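Nenham Sorting Cell – Setup and Care Notes

Version of July 20, 2024

Scope

These notes go with the Nenham block-sorting recordings. They cover how the cell is set up before a session, what gets checked, and what to do when an arm has been moved or a gripper finger changed. File formats are described in the Mellside loader README and are not repeated.

The release has 410 episodes. Each is one run of the sorting task with both arms powered, stored under a four-digit number starting at 1000.

Cell layout

Two black arms work over one table with a shiny white surface. Trays go along the far edge, one block color per tray. Tray color is not a label: red blocks have been kept in a teal tray and blue ones in a pink tray. Use the block color in the episode file.

The work area in front of the trays is left clear for loose blocks. Cables stay outside the reach of both grippers. Clamps go on the front edge and are tightened by hand.
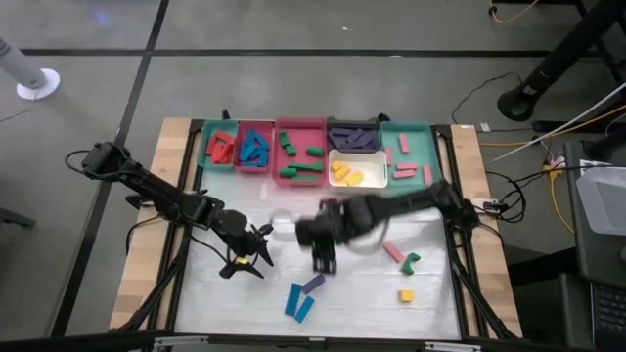 Before a session

1. Check the base bolts on both arms. If one turns, tighten it and redo the home pose for that arm.
2. Open and close each gripper with nothing in it. The fingers should meet evenly along the tip.
3. Wipe the table and the finger pads with a dry cloth. Dust on the pads shows up first as dropped cubes – the small ones go before the long blocks do.
4. Push the trays together so there are no gaps between them. A block that falls in a gap ends the episode.
5. Run the Tekleab check script. It moves each arm through the home pose and writes the joint offsets to offsets.txt. Keep this file with the session.

Repairs and part changes

Finger pads are replaced every 100 episodes, or sooner if an edge has lifted. Always change both pads on a gripper. After a change, run the check script again and start a new session folder, even if the offsets look the same.

If an arm stops with a joint fault, cut power to that arm only, move it clear of the trays by hand and restart from the home pose. Episodes with a fault are kept and marked fault=1. They should be left out of training splits unless you want failures.

Camera mounts are not touched between sessions. Views taken low on the table show reflections of the trays and the lights overhead in the surface, so color thresholds tuned on the high view will not carry over.
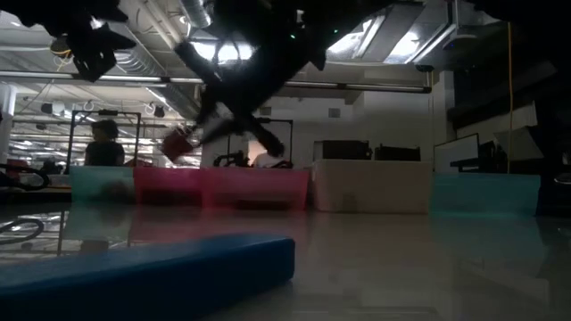
Druvmont asked whether the offsets from one session can be used for the next if no bolts have moved. They had tried it on their own pair of arms and found the left one drifting by the end of the day. We do not reuse them. The script is short, and the files in this release all come from the session they are stored with.

Known issues

- Early sessions have no pad change log. The field is empty, not zero.
- Tray order is not the same in every session. Read it from layout.txt.
- A revised check script is planned for September. Offsets written by the current one will still load.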